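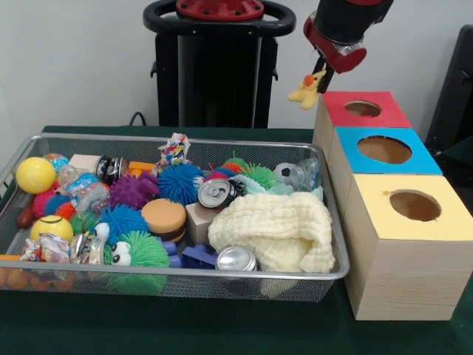 Come and write grasping software with us at Gerkier

Hello! I'm Bradley Mottram and I look after the planning and perception side of things at Gerkier, a small robotics software company in Motgate. I'm looking for one more person to join us in September, and I'd sooner write this advert myself than let a template do it, so bear with me.

Most of what we do is clutter. You get a basket of mixed stuff — crushed cans, squashed bottles, bits of cloth, squeaky spiky balls, the lot — and an arm has to pick one thing out cleanly and put it where it belongs. Hard things are mostly fine these days. Soft, see-through and crumpled things are where we earn our keep, and clear plastic bottles in particular have ruined more of my afternoons than I'd like to admit (depth cameras hate them!).

Our own software comes in two halves. Gosling is the grasp planner, mostly C++, and it takes a segmented point cloud and gives back a ranked list of grasps with collision-free paths. Hurnen is the tooling: Python, a web viewer for replaying runs, and a labelling screen that I wrote in a hurry and that you would be very welcome to rewrite. Gosling has a regression set of 600 saved baskets and Hurnen holds around 2,000 logged picks, so there's plenty to get stuck into from day one.

You'd spend most of your first few months on Gosling. The big job waiting is replanning when something shifts mid-reach, and after that there's a long list of smaller ones: better handling of cloth edges, a saner way of setting gripper force per object, and 71 open tickets of very mixed quality. I'll happily close a few before you get here.

What I'd love to see
Decent modern C++ and enough Python to be dangerous. Some time spent with real hardware, whether at work, at university or in your shed. You should be comfortable with transforms and frames, and able to read a log file without losing heart. Motion planning experience would be lovely, but I've taught it before and I'm glad to do it again. A degree is fine, no degree is fine too.

The practical bits
Full time, permanent, 6 weeks' holiday plus bank holidays. You'd need to be in the lab in Motgate three days a week, as the arms are here and some bugs only show up on them. The other days are up to you. We're a quiet lot in the mornings and rather noisier after lunch.

How to apply
Send me a CV and a short note about something you built that misbehaved, and how you tracked it down. Please don't bother with a formal covering letter. We'll have a chat by video first, then you'd come in for half a day and pair with me and Tuncay Demirtaş, who runs our control code, on a real ticket. We pay for that half day and your train fare.

Applications are open from 14/08/2024 and I'm reading them as they arrive, so do get in touch early if you're keen — and if you've got questions first, just ask for me at the Motgate office.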